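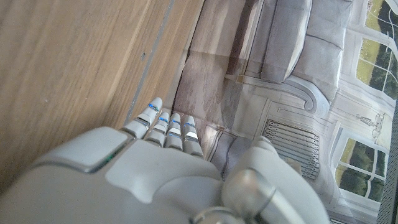 Equipment Planning Meeting - Minutes

Lidow Handling Group, upstairs room, 3 Nov 2018

Present: Jeanie Ogilvie (chair), Nazar Vakulenko, Oluwatosin Lawal, Védís Juhl (minutes)
Apologies: Otis Esposito

1. Minutes of the September meeting
Agreed, with one change. The spare battery order was put in by Oluwatosin, not Nazar. Jeanie signed them off.

2. The hand
Nazar gave a very cheerful report. Everyone who has had a go with the four fingers and thumb wants more time on it, and he has had to start a booking sheet! He is working with flat things at present - printed sheets laid out on the wood - and would like to stay with paper until the new year before going on to cloth. Creased paper is a lovely hard problem and he thinks we should make the most of it.

Jeanie asked whether one hand is enough. Nazar said one is fine for what we do now, but that a left and a right together would open up folding, smoothing and turning over, and he would love to see it in next year's plan. General agreement round the table. Oluwatosin pointed out that a second hand also means a second arm, and that we should price the pair together.

Action: Nazar to ask Gulyás for a price on hand and arm as one order, with delivery times.

3. Spares and small items
Oluwatosin went through the list.
Fingertip covers, 14 at the trade price: £357. Agreed.
Wrist cable and connector: £145. Agreed, to be ordered this week.
Large glossy prints for the bench (room interiors, gardens, a few plain ones): Védís has a printer in Wosville who will do them cheaply. Agreed in principle, price to come.

Nazar asked for matt prints as well as glossy, so we can compare how each one slides. Védís said this would be no trouble.

4. Bench and lighting
Two offers are in for a new bench with adjustable legs. Plulport want £813 including delivery, the other firm would not quote without a visit. Jeanie liked the Plulport one very much and so did everybody else. The one worry was the top, which comes in a shiny finish only. Oluwatosin will ask if they can supply it bare and we can fit our own.

Lamps held over until Otis is back, as he has the measurements.

Action: Oluwatosin to ring Plulport. Jeanie may approve the order by email if the answer is yes.

5. Service contract
Short discussion. The present cover runs out in the spring and leaves out the fingers, which Nazar feels is the part we most need covered. Jeanie would pay a bit more for that. Védís wondered about learning to change a finger joint ourselves - there is a two-day course and she would happily go. Warmly supported.

Action: Védís to send round the course dates and cost.

6. Any other business
Nazar offered to run an open afternoon for the other teams once the bench is in. Jeanie said yes before he had finished the sentence.
Please label your own boxes in the store cupboard.

Next meeting: date to be fixed when Otis returns. Lamps first on the agenda.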